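Open day at the Bindaston repair hall
Friday, May 10, 2024

I had been meaning to visit the Bindaston repair hall since December, when a neighbor came home with a working desktop and would not stop talking about the place. Well, now I get it! I went for an hour and stayed for most of the afternoon.

The hall is run by Cudthorpe, who take in old office computers from all over the county, clean them up and send them back out to schools and clubs. The sign by the front desk said 788 machines went out last year. You pay nothing to get in, you pick up a sticker, and then you can wander wherever you like as long as you stay on your side of the yellow tape.

I started in the sorting room (shelves up to the ceiling, and a smell of warm dust that took me straight back to my first job). Every computer gets a paper tag with a grade from 1 to 6, and a 6 means it will only be used for parts. I tried to guess a few grades before turning the tags over and got nearly all of them wrong. A dented case means very little, apparently. What they care about is whether the board is sound. 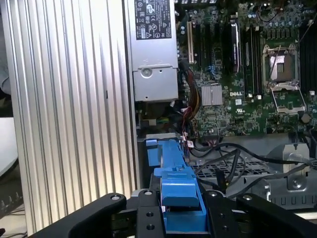

My favorite stop was the workstation bench. I have owned computers for most of my life and opened exactly two of them, both times with my heart in my mouth, so it was a treat to get a good look inside a big Dell with its side off. These older office machines are so well laid out! The power supply is a grey metal block with a black label full of tiny print, and red, yellow and black wires come out in a bundle underneath it. The bright blue plastic part was what caught my eye, though – it stands out so well against all that grey metal and green board. Even the memory slots are lined up in a neat black row, and I came away wanting to open up my own tower at home.

After that I joined the hands-on table, where visitors can take apart a dead hard drive from the Bandora bin. Mine had three screws hidden under the sticker and I found the last one with my thumbnail. The platter inside is like a little mirror. They let me keep it, and it is on my kitchen windowsill now.

Lunch was from the Tang van in the parking lot, dumplings and a very good ginger tea. Get there before noon if you want the pork ones.

Parking is free behind the building but the lot is small, so I would take the bus. The next open day is in December and I already have it on the calendar.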